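Coding consent in the Jurkbridge transcripts

I have spent most of December on the consent fields in the Jurkbridge set, and I am writing the method down before I forget why I made certain choices. The set holds 106 interviews with people who were moved out of rental housing. They were recorded by two different groups over several years. The first group used a single yes/no box for consent. The second used a form with seven separate permissions, covering audio, transcript, name, photograph, quotation, teaching use and transfer to another archive.

The obvious problem is that a yes on the old form does not map to any one permission on the new form. My first pass treated it as a yes to all seven. I reversed that after reading the old form again. It says "I agree to be interviewed for the project," and that covers recording and very little else. A person who agreed to talk to an interviewer in a kitchen did not agree to have the audio sent to a university in another country.

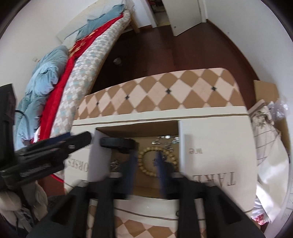

Two bracelets in a small cardboard box.

The current rule is as follows. Old-form records get "yes" for audio held by the project, "unknown" for the other six, and a note pointing to the scanned form. Unknown is treated as no for any public use. This takes nearly 50 interviews out of the public catalog, including most of the Sampaio Street group, and I have had complaints. I still think it is the right default. The records are still there and can be opened later if the speaker or the family confirms.

Language is a separate field and should have been one from the start. The Bikton interviews were done through an interpreter, but the forms were in English only. I now record the language of the form, the language of the interview, and whether the form was read aloud in translation. Where the third value is blank, consent is marked for review even if every box is checked.

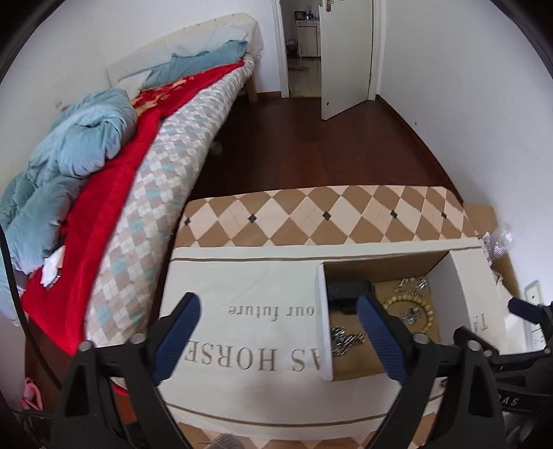
Withdrawal dates were the hardest part to model. Prostora, the catalog software we use, stores one consent status per record and overwrites it on edit, so the history is lost. I keep a second table in which each change is its own row, with a date, a permission code and the source of the change. For the printed summary I wanted a plain strip that shows status over time. I ended up copying the border on the tablecloth: a band of brown, cream and pale peach diamonds with small black ones spaced along it. Brown is yes, peach is no, cream is unknown, and a small black diamond marks a date when someone contacted the speaker. It prints well in color and badly in gray, so each diamond also carries a letter.

Two things are still open. One is what to do when a speaker has died and relatives disagree. The other is file size, as scans of the old forms run well over the 100 MB upload limit when they are batched by year. I am splitting them by interview for now, and the file names follow the record number with the form version at the end.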